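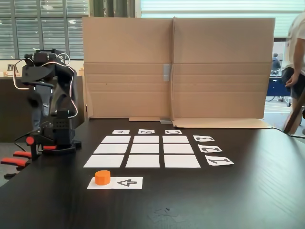

How long does the Koppel table take to put together?

One person can do it in an hour with the parts that come in the box, plus a Phillips screwdriver of your own.

Grarneo sells the Koppel as a general worktable, and the black top is the cheapest of the finishes. I paid $216 for it with shipping to Grelotham. It replaced a folding table that had started to sag in the middle. I have used the Koppel since March for sewing, paying bills, wrapping packages and the occasional meal when the kitchen is a mess.

The box is long, flat and heavy at one end. Mine had a crushed corner but the foam had done its job. The hardware comes in one bag with everything mixed together, so sort it on a tray first. There are 8 large bolts for the legs and a handful of short screws for the crossbar. The instructions are drawings only. Step four shows the crossbar upside down, and I had to take it off and turn it around. The hex key in the bag is soft and rounded off on the sixth bolt. I finished with my own.

Once the bolts were tight the table stood level on a hard floor. On carpet it has a little give from front to back. Leaning on it to write is fine, but a sewing machine at full speed makes a glass of water shake. I tightened everything again after two weeks and that helped some.

The depth is 26 inches. That suits a laptop and a notebook, or one person eating. For cutting fabric I would want more, and I end up moving the cloth along as I go. The rounded corners are good in a small room where you have to squeeze past.
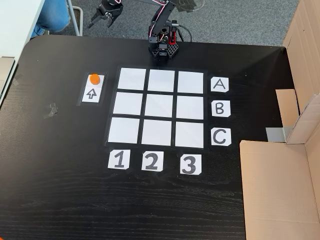

Does the black finish scratch easily?

Light marks show up within a few weeks if you drag things across it, and they are easier to see on black than on the pale finishes.

None of the scratches on mine can be felt with a fingernail. A damp cloth takes off dust and fingerprints, though both are back by the next day. I tried the furniture marker Grarneo sells for touch-ups and it left a shiny spot, so I stopped. Tape comes off clean if you pull it slowly. A hot mug left no ring, but I use a trivet for pans.

I looked at one other table before buying, the Ratska 751. It costs more and is noticeably stiffer, with a second crossbar at the back. It also has square corners and a shelf underneath that I would hit with my knees. If you plan to run a machine on your table every day, get the Ratska. If you need a surface for a bit of everything, the Koppel is good enough and easier to carry up stairs.

Customer service was slow. I wrote to Grarneo about the hex key and got a reply eleven days later, with a new key in the mail the week after that.
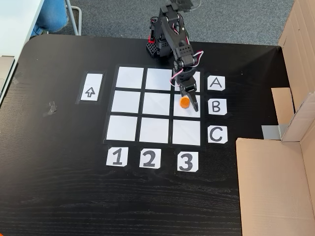 Black top with white tiles laid out in a grid and letter cards down the right side.

Pros: price, rounded corners, stays level on a hard floor.
Cons: soft hex key, shows marks, some shake on carpet.

I would buy it again, probably in one of the lighter finishes.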